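Aitken Full-Size Keyboard, nine months in

16 August 2020

I bought this keyboard back in December, when my old one finally gave up on its space bar, and I've typed on it pretty much every day since. So I figure I've earned an opinion!

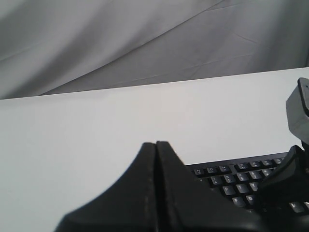
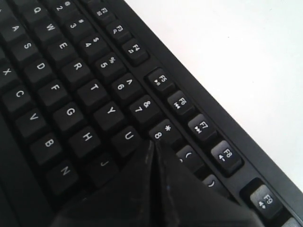
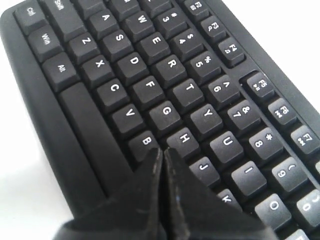

White tabletop and gray drape first, then two of black keys with white lettering.

First, the feel. I came from a flat laptop keyboard and it took me a week to stop hitting two keys at once. After that I was happy. The keys go down easily, they don't wobble, and they're quiet enough that I can type in bed without getting a pillow thrown at me (my old one sounded like hail on a car). The space bar has a bit of a hollow thunk to it. I stopped noticing, but my sister brings it up on every phone call.

I do the newsletter for the Dridstead garden club, plus a lot of long emails, and last winter I typed up 200 of my grandmother's recipe cards on this thing – fractions and all. My wrists held up fine. I tried the Illdale one at the store before buying and the keys felt mushy to me, though the number pad was nicer.

What I don't love: it's a crumb trap. I turn it over and tap it out over the sink and I'm always a little ashamed. The feet on the back are also too short, so I've got mine propped on a folded dish towel. And the cord comes out on the wrong side for my desk, which may not bother you at all.

I ordered from Clurivside and it showed up fast, in a box big enough for a microwave. One of the feet was missing and they mailed me a new one without any fuss.

Would I buy it again? Yep. I'd give it a 9 out of 10 for typing and maybe a 6 for cleaning. If you eat toast at your desk like I do, get a little brush to go with it.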